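Gough Lab at Sollimby is looking for people – paid sessions, starting now

We need folks to teach a robot arm to pick things out of a bin. No robotics background needed, really. You sit at the station, drive the arm by hand controller, grab what you're asked to grab, set it down, repeat. We record evrything, misses too.

What its for: our January result. Policy trained on 897 demos from lab staff did fine on blocks, badly on thin flat stuff and anything lying on top of something else. Retrained with 169 demos from first-timers mixed in and it got better at both. Now we want to know if that holds at 2000.

Who: 18 or over, OK with sitting two hours, both hands free to use. Left-handers very welcome – we have hardly any. Lab members and their roommates, sorry, no.

When: weekday afternoons, some evenings. 72 slots total, first come. You can do more then one, just not same day.

Pay: gift card at the end of each session, also if you stop early.

To sign up, write to Branwen Morris or stop by the Jomley building, second floor, ask for Marlene Araújo. Say which afternoons work. Ethics paperwork is at the desk, read it before you sit down please.

Forks are the hard ones. Combs too.
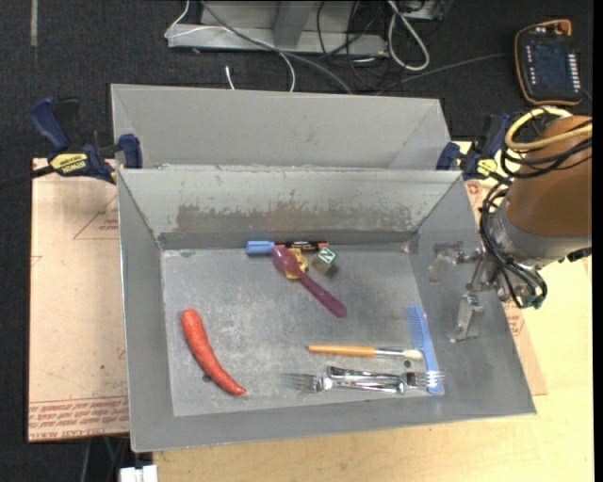
Sollimby Research Bulletin, No. 72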